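Zulmira Marinho signed in at Bimus at 10 and was given a visitor badge numbered 131. The engineer, Amaral, recited the specification: two arms, one bench, one shelf, cans. Cycle limit, 60 seconds. She wrote it down.

"What did the last run log?" she asked.

"2556 picks."

"And drops?"

Amaral checked the screen and started the program.

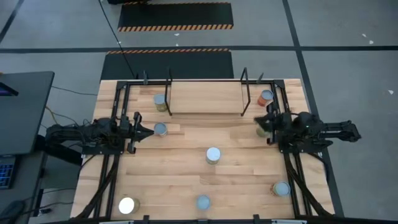

She had audited the Druvell line in February and knew the sound of a joint settling. She put down her pen and listened for it.

"Drops are in a separate file," Amaral said.

"I'll wait," said Zulmira.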